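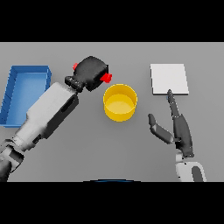 Can a machine clear a dinner table yet? Mostly in simulation, and slowly on a real one.

Clearing one cup onto a tray is fine. Thirty mixed dishes with food on them is another job.

Domnica Bratu ran 193 tries at Clordale with real mugs. Handles were the worst part. Glasses came second.

Octavian Roman asked me about shop floors. Same parts, same bins, good light. Machines do well there. Kitchens change every day.

I'd still wash up by hand for now. More in November.

Filed under: Robots at Home
Last updated: 19 February 2022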